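Keeping the glassware cell in order

Lay the black cloth first, then clip its edges. Smooth out folds under the cork ring – a flask on a crease leans.
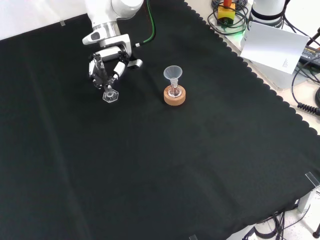 Clear hexagonal piece in the fingers, flask and funnel to the right.

Check finger grip every 100 cycles. Wipe the tips with a dry cloth and log it in Kareo. Turn the cylinder until its 10 and 20 marks can be read. 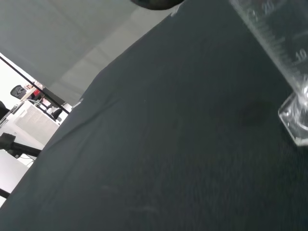
Cables

Keep loops clear of the stop button. Replace the arm cable at 1000 hours.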